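A laundry and linen store has opened in the old post office on Gretley Road, Nodham, after a five-month refit of the ground floor. The Nodham Linen Exchange takes in clean, unwanted bedding and throws from households, sorts and folds them, and passes them on to people moving into a first or emergency tenancy. It opened its doors on Sep 1, 2019.

The exchange began in April in the front room of Mitali Dewan, who lives two streets away in Bustamante Court. She had asked neighbours for spare blankets after a family in her block moved in with no bedding. By early summer the bags had filled her hall and stairs, and the housing association offered her the post office unit at a reduced rent.

The unit has shelving along one wall, a washing machine and dryer in the former sorting office, and a seating area at the front where people can wait or help with the folding. Donations are handed in at the old counter. Single and double sets are kept on separate shelves, with cot bedding in a cupboard by the door.

Households have given 738 items so far, and 400 of them have already gone out again. Sheets and pillowcases make up most of the stock. Blankets and throws are in shorter supply, and the exchange would like more of them before the weather turns, in any colour. 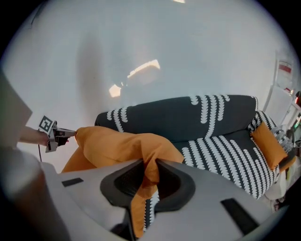 Nodham & Horkow Courier, Issue 19

Large pieces take the longest to get ready. A wide, soft cover slips about when one person tries to fold it, and the folding table is only big enough for sheets and towels, so the bigger things are often done over the sofa. Raffaele Galli, who worked in a hotel laundry in Horkow for 16 years, has been teaching people his way of doing it.

"You find two corners first and leave the rest in a heap," he said. "Bring those together, smooth the edge down to the fold, then go and look for the other two. Most people start by shaking it out, and then they have to chase it across the floor."

His method gives a flat parcel with one folded edge facing outwards, so that a pile can be counted from the front of the shelf. Fitted sheets are done separately. He turns one corner inside another and folds the elastic side in before doing anything else. A card by the table shows the steps.

Anything brought in should be washed and fully dry. Duvets are accepted if they have a care label, but the machine is too small for king-size ones and these cannot be freshened up on site. Pillows are not taken, apart from new ones still in their packaging. Small tears are no problem - Purificación Sotomayor runs a mending table at the back of the unit and has a good stock of thread. Covers that are past mending are cut up for an animal shelter outside Horkow.

People who need bedding do not have to be referred by anyone. They can come to the counter and ask, or telephone beforehand if they would like a set made up for collection. No proof of income is required. Deliveries can be arranged within Nodham for anyone who has no way of carrying a full set home.

The exchange is open from ten until four on weekdays. Folding sessions are held on weekday mornings and newcomers are welcome to sit in without booking. Parking is behind the building, reached from the Bustamante Court side, and there is a ramp to the rear door for anyone with heavy bags.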